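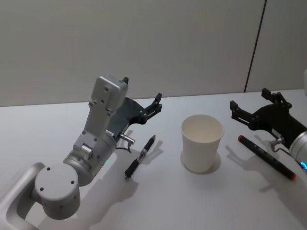 机の上の小さいもの帖

文房具と、文房具のまわりにある細々したものの写真を並べているページです。新しいものはほとんどなくて、引き出しの奥から出てきたもの、人にもらったもの、なぜか捨てられないもの、そんなのばかりです。8月に部屋を少し片づけたら思いのほかいろいろ出てきたので、忘れないうちにまとめておくことにしました。

並び順に意味はありません。最初は種類別にしようと思ったんですが、ペンなのか定規なのかわからないものが出てきた時点であきらめました(あとで出てきます)。一枚につき一、二行のつもりで書き始めたのに、好きなものほど長くなってます。すみません、適当に飛ばしながら見てください!

黒いペン

黒いペンが好きです。軸が黒いペン、という意味で。インクの色は正直なんでもよくて、軸が黒ければだいたい連れて帰ってしまいます。白い天板に置いたときにすっと線が一本入ったみたいに見えるのがたまらないんですよね。まっすぐ置くより斜めに転がしておくほうが好き。

Vumenの細いやつ

このページを作るきっかけになったペン。握るところに細かい溝が入っていて、長く書くとその跡が中指につきます。書き味はやや硬め。手帳用にしていたのに、気がつくと電話のメモにばかり使っています。

同じくVumen、キャップなし

キャップは引っ越しのときになくしました。なくしてもう何年も経つのに、本体はまだ書けます。えらい。胸ポケットに入れると悲惨なことになるので、家から出さない決まりです。

定規みたいなペン、ペンみたいな定規

種類別をあきらめた原因です。断面が三角で、一面に目盛りがついていて、先からはシャープペンの芯が出ます。長さは14センチまで測れます。15にしてほしかった!でも机の上のものを測る程度なら足りるし、なにより転がらない。傾いた机で作業する人にはおすすめしたいけど、もう売っていないみたいです。

Havlíčekの店先

旅先で入った文具店です。看板の字がよくて、入る前に一枚撮らせてもらいました。中は狭くて、大人が二人すれ違うのもやっと。天井近くまで引き出しが積んであって、ほしいものを言うとおじさんがはしごに登って取ってくれる仕組みでした。言葉が通じないのでずっと指さしです。

Havlíčekで買った消しゴム

半分が灰色で半分が白。灰色のほうは砂が入っていてインク用らしいんですが、怖くて使えていません。紙に穴があきそうで……。白いほうは角がひとつだけ丸くなりました。

包み紙

同じ店で包んでくれた紙。薄いハトロン紙に店名のはんこが押してあるだけなんですけど、これが良すぎて、消しゴムより大事にしています。折り目のまま本に挟んで保管中。

クリップの小山

ゼムクリップ、目玉クリップ、どこかのノベルティの三角のクリップ。机の上に一度ぜんぶ出して、曲がったのをよけた直後です。曲がったのはよけただけで、まだ捨てていません。いつか使う気がする。たぶん使わない。

Emidskaのノート、開く前

表紙の布がざらざらしていて、撫でているだけで満足してしまうノートです。218ページもあるので、最初の一行を書くのに半年かかりました。何を書いたかというと、牛乳と電池です。買い物メモでした。

Emidskaのノート、開いたあと

牛乳と電池のページ。ここを破いたら気が楽になるのかなと思いつつ、破いていません。次のページからはちゃんと文房具の試し書きになっています。黒インクでぐるぐる描いた丸がページいっぱいに並んでいて、見返すとちょっと不穏。

試し書きの丸

その丸の拡大です。線の太さ順にしたつもりが、三段目から入り乱れています。好きなのは右下のかすれた丸。インク切れ寸前のペンで描いたものだったと思います。

Tredbyの小机

部屋の壁を薄いグレーにしたあとに買った机です。組み立ては説明書の絵だけが頼りで、最後の最後に引き出しを逆向きに入れたことに気づきました。やり直しに一晩。奥行きが46センチしかないので、ノートを広げると手前がもういっぱいになります。でもこの狭さのおかげで物を積まなくなったので、結果としては買ってよかったです。

Tredbyの引き出しの中

浅い引き出しがふたつ。上がよく使うもの、下がよく使うつもりだったもの。下のほうが明らかに混んでいます。

白い天板のこと

ここだけちょっと机の話をさせてください。白い天板って、汚れが目立つからやめたほうがいいとさんざん言われたんですが、私は白にして正解だったと思っています。小さいものを置いたときに、影がきれいに出るんです。特に朝の10時ごろ、曇りの日。輪郭がぼんやりした灰色の影になって、クリップひとつでもなんだか立派に見えます。汚れはまあ、目立ちます。そのたびに拭いています。

灰色の壁のこと

もうひとつだけ。壁は最初、白のままでいいと思っていたんです。でも白い机に白い壁だと、写真を撮ったときに境目が消えてしまって、物が宙に浮いたみたいになるんですよね。明るめのグレーにしたら天板の端がすっと一本の線に見えるようになりました。背景紙も試したんですけど、巻き癖が直らなくてやめました。

ロジェリオの鉛筆削り

友人のRogério Toledoが置いていったもの。真鍮でずっしりしていて、小さいのに文鎮の代わりになります。返そうとするたびに「次でいいよ」と言われ、もうすっかりうちの子です。刃は二回替えました。ロジェリオ、見ていたら連絡ください。本当に返します(たぶん)。

削りかす

その鉛筆削りで削ったときの。薄くて長くて、途切れずに出ると嬉しくなります。くるんと巻いた縁に赤い塗装が残っているところがかわいい。鼻息で飛ばしてしまったので写真はこの一枚きりです。

短い鉛筆たち

補助軸に入れても書けないくらい短くなったもの。ジャムの瓶に入れてあります。いちばん短いのは2センチ。ここまで来ると鉛筆というより木の実みたいです。瓶を振るといい音がするので、子どもが遊びに来ると必ず振られます。

ジャムの瓶のふた

瓶のほうを撮っていたら、ふたの裏が意外ときれいだったので。いちじくのジャムでした。おいしかった。

修正液、固まる前と後

並べるつもりで二枚撮ったのに、どちらも固まっていました。「前」のほうはまだいけると思っていたんですけどね。振ると中の玉がカチカチ言うほうを勝手に「前」と呼んでいます。

付箋の地層

色の違う付箋を買い足しては上に重ねていたら、横から見て地層みたいになったもの。いちばん下の水色は糊が弱っていて、貼ってもはらりと落ちます。それでも水色がいちばん好きなので、落ちるたびに拾って貼っています。

はさみ

祖母の裁ちばさみではなく、祖母の「紙用」のはさみです。柄に「紙」と書いたテープが巻いてあります。布を切るはさみで紙を切ると怒られる家だったので、紙を切るはさみで布を切ってもやっぱり怒られるのかと子どもの頃に聞いたら、それは好きにしなさいと言われました。

インクの染み

写真というか、事故の記録。Vumenのキャップなしを布巾の上で一晩寝かせた結果です。形が犬に見えるという人と、三重県に見えるという人がいます。私は犬派です。布巾はそのまま現役。

輪ゴムの玉

これだけは引き出しに入りません。届く郵便物についてきたのを巻き続けて、今はみかんくらい。芯の部分にあるのは古い輪ゴムのはずで、もう溶けているかもしれないと思うと少しこわいです。よく弾みます。

鳥の形の画びょう

壁に刺すと小鳥がとまっているように見える、という触れ込みで買いました。灰色の壁に白い鳥。いい感じです!ただ頭が重いのか、刺してしばらくすると下を向いてしまうんですよね。三羽とも反省しているみたいになっています。

切手の余り

料金が変わるたびに半端が残っていくので、もう混ぜて貼っています。先日出した手紙は切手が多すぎて、宛名を書くところがほとんどなくなりました。ちゃんと届いたそうです。郵便屋さんありがとう。

届いた絵はがき

その手紙の返事がこれ。海の絵で、余白に「切手がにぎやかでした」とひとこと。字が小さくて好きです。

使いかけのマスキングテープ

端っこがどこかわからなくなったときは、斜めから光を当てて探します。爪でぐるっと一周なぞっても見つからないときは、もうあきらめて別のを使う。緑のチェックはあきらめたまま夏を越しました。

古い電卓

太陽電池なので、暗いところでは計算してくれません。夜になると自分から店じまいする感じがいいなと思って、そのまま使っています。「7」だけ押し込みが深いです。前に住んでいた部屋で、ラッキーだからとやたら7を押していた時期がありました。何をしていたんだか。

ペン立てを空けたところ

底にたまっていたもの:綿ぼこり、芯のかけら、外国の小銭、ボタン。ボタンはどの服のものかわからず、試しに手持ちのシャツを端から見てみたんですが、どれも全部そろっていました。つまり最初からうちのボタンじゃない可能性があります。

ボタン

せっかくなので単独で。四つ穴、濃い茶色。心当たりのある方はご連絡ください。

撮り直したい写真が何枚かあるのと、下の引き出しがまだ手つかずなので、涼しくなったらまた足します。インク瓶の箱だけで一段分はありそうです。それと、三角のペン兼定規をどこかで見かけた方がいたら、ぜひお店を教えてください。予備がほしいです。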